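Folding for a cold morning: a chat with Taner Çınar

Taner Çınar has strong feelings about fleece. He looks after the coat room at Yurt, the winter clothing library in Haltby, and when I dropped in during January he had 93 jackets waiting to go back on the shelves.

"Fleece is the best thing to fold, I mean it," he told me, already clearing a spot for us. "It's soft, it forgives you, and if you muck it up you just shake it out and start over. Try that with a linen shirt!"

He begins with the jacket on its back, zipper facing the ceiling and collar away from him. Sleeves go out to the sides first, however twisted they are, and then he works the lumps out of the body with flat hands, from the chest down to the hem.

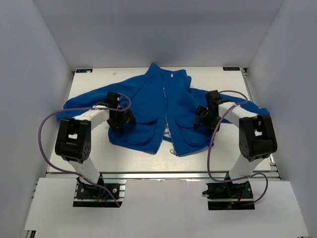

"People rush the bottom half," he said. "It bunches up around the pockets, and if you fold over a bunch you get a fat little parcel that tips off the pile. So I pull the hem straight, do up the zipper, and only then bring the sleeves in."

And the collar? He lit up at that one. A stand-up collar should stay standing, he reckons, so he folds below it and lets it sit at the top of the bundle like the spine of a book. You can run your eye along a whole shelf and find the colour you want (the bright blues go first, every year).

His friend Tarık Polat, who runs the lending desk, is a roller. The 2 of them have been arguing over it for 3 winters. "Tarık gets more in a bin, I'll give him that," Taner said, laughing. "He got 32 in one bin once and was unbearable for a week. But mine come out flat, and you can see the size tag."

I had a go myself before I left. My first looked like a sleeping cat, my second was pretty good, and Taner put it on the shelf with the rest, which made my whole afternoon! He'd moved on to mittens by the time I had my boots on.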